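Workshop tips: hanging goblets with two arms

We get asked a lot about the software side of our glass rack job, so I've gathered up the little habits that save us grief with the Ollent planner (the free one, version 37).

1. Plan the rack before the goblets. Enter the ring holders as keep-out shapes first, then let both arms in.

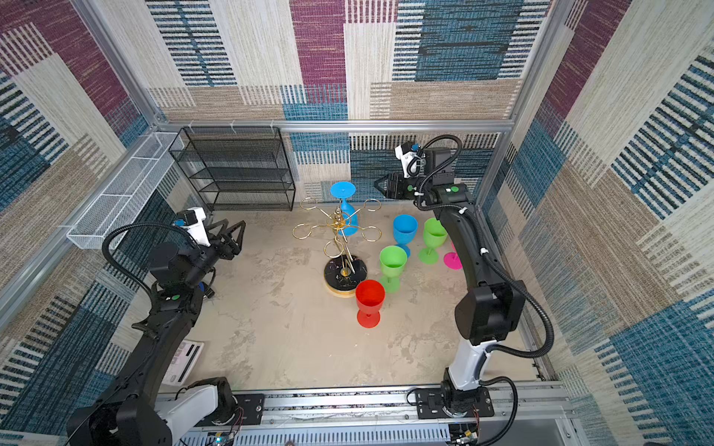

2. Give the second arm a job. Ours stays close during the hang, and Ollent calls this a "shadow" move – worth turning on early! 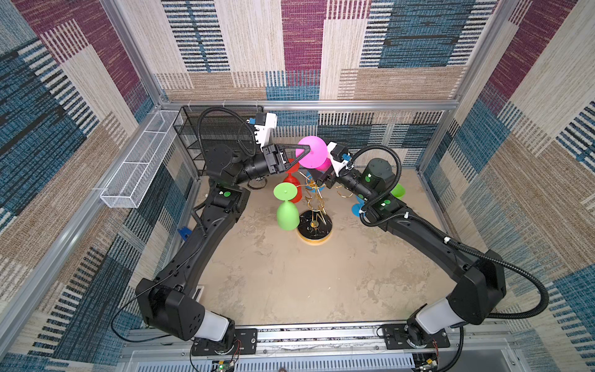

Pink goblet over the rack, both grippers close by.

3. Store tilt with the grasp. A goblet held at the foot wants a different path from one held at the rim, and a planner that only knows "goblet" will happily swing the bowl into a wire.
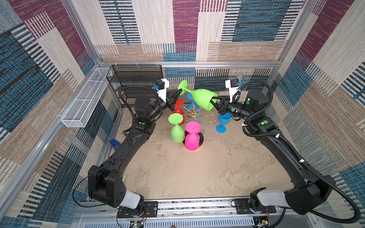

I keep the tilt limits in a plain text file next to the color settings, and I reload both after every change.

4. Check the wrist view last. Shiny spots on the floor can fool the rim finder, so lower the exposure
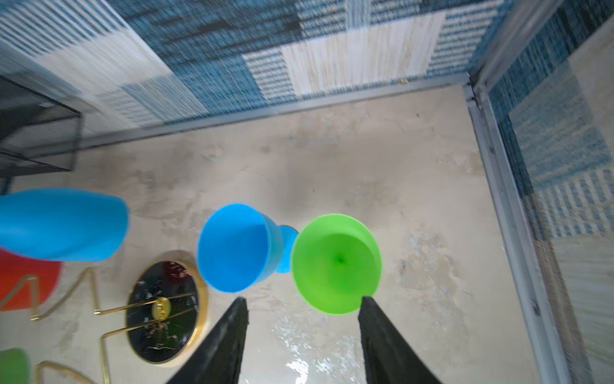
and set the timeout to 900 milliseconds, then save under a new name.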